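Urszula Tokarz
@utokarz

People keep asking me whether a machine can do the chores yet. I've spent since August watching robot hands try. The short answer is some of them, slowly, if you set the table up first. Longer answer in this thread.

Background: I work on task testing at Dutano. I don't build the arms and I don't train the models. I write down what the chore is, put the things on a table, and record how far the machine gets before a person has to step in.

My old job was on the returns bench at Skorkgate, where customers send back craft kits and games and someone has to open the box, check the parts, and put them back the way they came. So I have opinions about what counts as "done."

First thing I learned is that chore names are useless. "Clear the table" is a different job in every house. Does the mail count? Does the half-built puzzle count? A person looks at it and knows. For the machine I have to write it out.

My written version of "clear the table" is now longer than the lease on my apartment. Most of it covers what not to touch.

What goes well: picking up rigid things about as big as a fist, with space around them, from a surface that doesn't shine much. Blocks, mugs without a spoon in them, small boxes. Those go into a bin all afternoon and I can drink my coffee.

What goes badly: anything flat. A card lying flush on a table is harder than a full bottle. You and I slide it to the edge or get a fingernail under it. The hand has no fingernail. It presses down, the card skates, it presses again somewhere else.

Hefin Jenkins sits across from me and thinks sliding to the edge is good enough and we should stop trying to pinch. He may be right. It does mean you need a free edge, and in a real kitchen the edge usually has a toaster on it.

Cloth is in between. Picking up a dish towel is fine. Folding it depends on whether the first grab got a corner. If it didn't, I've watched it fold the same towel into the same wrong shape until I stopped the run.

Since someone will ask about gloves: yes, we put knit work gloves on the hands, the kind with rubbery dots on the fingers. They help with smooth plastic. They also wear out at the thumb first, same as mine did on the returns bench.

The downside of a glove is fuzz. Knit catches on torn cardboard and on hook-and-loop strips. We had one session where the hand carried a garment tag across the table and into every bin it visited. It was counted as a success each time because the right object also went in.

That one bothered me enough that I changed the scoring. A run now passes only if the right thing is in the right place and nothing else moved that shouldn't have. Pass rates dropped the same day. Kittipong Saengthong, who reports them upstairs, was not pleased with me.

Some numbers, because threads about this never have any. On the new scoring we logged 629 runs of a mixed tidy task: blocks, cards, a tray, assorted small parts. Same table for all of them, different layout each time.

The median run took 10 minutes with no help. I can do the same tidy in under one, and I'm not fast. Long runs went up to 30 minutes, at which point we call it and reset.

Please don't turn that into "robots are ten times slower than people." Slow is fine if it happens while you're at work. The runs that worry me are the ones that finish with a part under the tray and the machine satisfied.

On the shop floor the picture is a little different. Meinrad Schwaiger runs a packing line for Dastonero and came over to look. His view is that he'd take a slow hand tomorrow if it never put the wrong leaflet in the box. He doesn't need it to be clever about towels.

He can also do something you can't do at home, which is change the chore. He'll raise the cards on a foam strip so they can be pinched. He'll swap a glossy bench for a matte mat. Half of factory automation is making the job duller until the machine can manage it.

At home people won't do that, and I wouldn't either. My table is shiny, it has scratches, the light from the window lands on it in the morning. I'm not buying a mat for the robot.

Glare is a bigger problem than most people expect, by the way. A bright streak on varnished wood can read as an edge or as an object. We moved some sessions to the evening and the results got better. Then we moved them back, because people have windows.
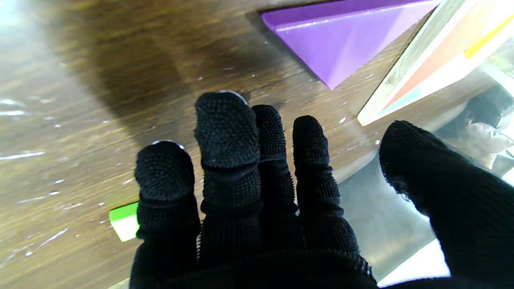

Wrist cameras have their own trouble. They sit close to the work, so as the hand comes down the fingers cover the very thing they're about to take hold of. It has to remember where the thing was. If the object shifts in that last bit of travel, the fingers close on nothing.

People do that last bit by touch. I tried it myself with my eyes shut, wearing one of the dotted gloves, and I was much worse than I thought I'd be. Blocks okay, cards hopeless. I have a bit more sympathy for the hand now.

Trays are their own post. A light tray moves when you put something down in it off-center. A person holds the tray with the other hand without thinking. With one arm you can't, so we put a strip of tape under ours for a while. Then we took the tape off because it felt like cheating.

With the tape off, trays near the edge of the table became the most common reason I had to step in. I don't let it push anything off. So those count against the machine even though nothing fell, and Hefin and I still argue over whether that's fair.

A question from replies: "would you have one at home?" For one job, yes. Picking blocks and toy parts off a table into a bin after the kids are in bed. I'd check the bin in the morning. I wouldn't leave it with glasses or anything I'd mind losing.

Another one: "what about dishes?" Loading plates into a rack with clear slots works better than I expected, if the plates are already rinsed and stacked by size. By then you've done most of the dishes.

Hywel Ruddock asked whether this is taking anyone's job on the returns bench. As of now, no. The part it could take over is moving sorted parts from one bin to another. The part that pays is noticing a kit came back with one piece from a different kit, and I haven't seen a machine notice that once.

It could be trained to, I guess. You'd need pictures of every kit, complete and incomplete, and Skorkgate changes the kits every season. I used to learn the new ones by getting them wrong for the first week.

If you test this stuff too, three things I'd ask you to write down: how long the run took, how many times a person touched anything, and what the table looked like before. The last one gets left out of most of the reports I read, and it decides nearly everything.

Next up for us is laundry sorting, which I've been putting off. Inside-out socks are on the list. I've asked for a bigger table and more gloves, and the gloves have been approved.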